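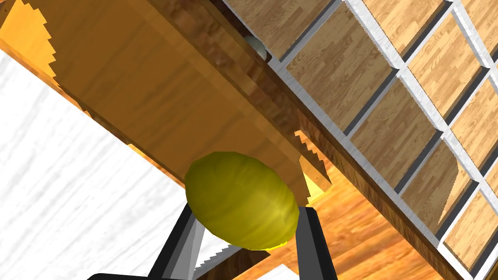
August, 4.20pm. Sim bench, back room. Me on keyboard, Arne Weidemann on the spare monitor reading the rules out loud.

Picking up where the last entry stopped. Kitchen task, single object, lemon into the wooden cabinet. Team name still not settled, form says Henov for now so Henov it is until somebody objects.

**Where we are**

- new kitchen scene loads, no crash
- arm no longer spawns inside the worktop (was the height offset, see previous page)
- wrist view working, but jaggies all over the cabinet edges. Antialiasing is off. Leave it off for now, the training run doesn't care and the frame rate does
- grasp on the lemon: better than last week. Placement: not there yet

Ran the night batch with the old gripper settings first, to have something to compare with. 177 episodes, 62 where the lemon ended up inside the cabinet and stayed there. The rest are a mix and I have only been through part of the logs. Don't quote 62 to anybody as our score, it's the baseline and the start positions were the easy set.

**Grasp**

Old habit was to come straight down with the fingers across the short axis. Fine if the lemon lies flat and square to the gripper. If it's at an angle one finger touches first and pushes, the thing rolls, second finger closes on nothing. Kwok spotted this ages ago and wrote it on the whiteboard, and then we all wiped the whiteboard.

Changed today:

1. approach yaw now taken from the long axis of the object, not from the worktop edge
2. slower close over the last bit of travel
3. friction on the pads put back to default. Someone had it at a silly value, I think me

With those three the pinch holds with the lemon tilted in the fingers, long axis going off diagonally. Ugly looking grasp but I don't mind ugly. Arne wants it straight before the move to the cabinet. I say regrasping costs time and we lose more of them that way. Not resolved. Will run both.

Note on the object itself: collision shape is a plain ellipsoid, the mesh is a bit lumpier and has the pointed ends. So contact as drawn and contact as calculated are not the same thing. Don't tune by eye from the wrist view!! Use the contact printout. Lost an hour to this in spring and very nearly did it again today.

**Cabinet**

This is the hard bit. The lip under the main body sticks out further than you think from the overview. Wrist path goes past the corner and if the elbow is low the fingers catch it. Episode 37 is the one to watch if you want to see it properly, catches, hangs on for a second, then the lemon pings off across the floor. Arne replayed it several times for reasons that were not scientific.

Tried so far:

- raised waypoint before the corner. Helps. Adds time
- wider swing round the far side. Elbow gets too near the lattice panel, planner refuses, fair enough
- tilting the whole wrist over and going in on the diagonal. Looks mad on the wrist view as everything is slanted, floor included, but it clears the lip more often than the tidy version. Keeping this as option B

Option B does weird things to the policy though. All our demos were done with the camera more or less level, so the rotated view is something it has hardly seen. Either record more demos with the tilt or augment with rotations. Augmenting is cheaper. Kwok says cheap is how we got here. Noted.

Also the doors. Rules say we may start with them open, Prakunen's lot are apparently doing doors closed for the bonus. I don't want to touch closed doors until open ones are boring.

**Textures**

Randomiser picked wood for nearly everthing in this seed. Wood cabinet, wood beam, wood tiles in the panel, orange wood floor. The segmentation got muddled between the cabinet and the beam next to it, both brown, and the edge it returned was nonsense. Lemon is no trouble at all, yellow against that lot it finds every time. It's the place target it can't find.

To do: cap the number of surfaces that can share a material. Nimeck has a config for this from the drawer task, ask for it before writing our own. (I always write our own. Ask first.)

**Arne's bit, typed by me as he's eating**

He reckons the success check is wrong. It counts the lemon as "in" when the centre crosses the front plane, doesn't wait to see if it stays. Had a look and he's right, there's a settle time parameter and it's set to zero in the committed version, though the night batch used my local copy with 2 seconds. So old results from before this month are too generous, all of them. Bit grim. Need to rerun the July table before it goes on the poster.

He also wants the gripper fingers a lighter colour so they show up against the black base. I'm not against it. Real ones are dark though and if we ever get time on the actual arm it ought to match. Parked.

**Settings as left tonight**

- close speed: slow
- settle time: 2 s, now committed, stop keeping it local
- antialiasing: off
- yaw from long axis: on
- regrasp: off for first half of the batch, on for second half
- textures: same seed, so we can compare like with like. Change it AFTER

**Next**

- read the rest of the failure logs, sort into dropped / caught on lip / planner gave up / other
- message Nimeck re config
- rotation augmentation, small range first
- July table rerun
- somebody please label the two power bricks, I unplugged the wrong one again and took the other bench down mid run. Sorry Kwok

6.05pm. Batch started, first few episodes look sane, one dropped at the corner already. Leaving it going overnight. Lights off, monitor off, machine ON, there's a note taped over the switch.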